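Drarex card holder and Mathur sorting bins: a short review
February 2020

I bought two things from Plurer to deal with the pile of loyalty cards, library cards and old receipts that had taken over a drawer. One was the Drarex card holder in red, the other a set of Mathur open bins. Both have been in use since May, so this is a report after a fair bit of handling.
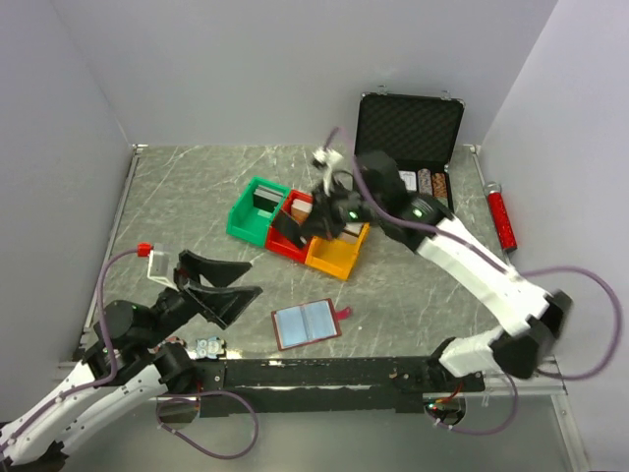

Sorting was the first job, and the bins did it well enough. They are light, they wipe clean and they don't slide about much. I set the green, red and yellow ones in a diagonal row on the marble-patterned top, which leaves a bit more elbow room than a straight line. Green is for cards I keep, red for anything expired, yellow for paper. My only complaint is that they don't come with lids, and the shop in Jelledham didn't sell any separately.

The card holder is the better buy of the two. I have over 8 cards in it and it still shuts without a struggle.
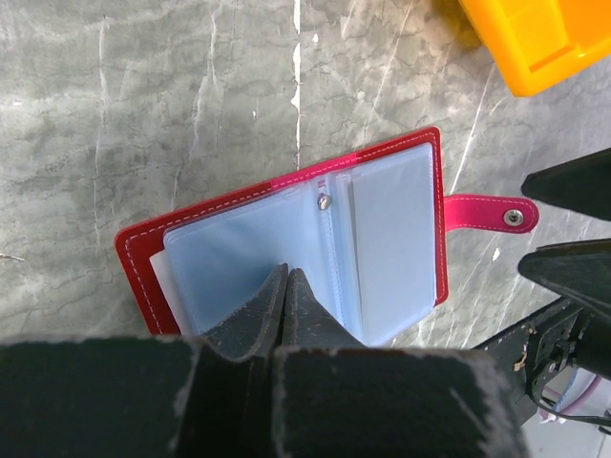

Reading time: 2 minutes

Inside are clear, pale blue plastic sleeves that turn like the pages of a little book. The white stitching follows the edge of the cover and carries on along the pink strap, and mine hasn't frayed. The strap closes with a round snap - stiff for the first week, fine after that. The sleeves do cling to each other in warm weather, and a thin paper card can slip down behind them if you're careless.

I would buy the card holder again. The bins are fine at the sale price but I wouldn't pay full price for them.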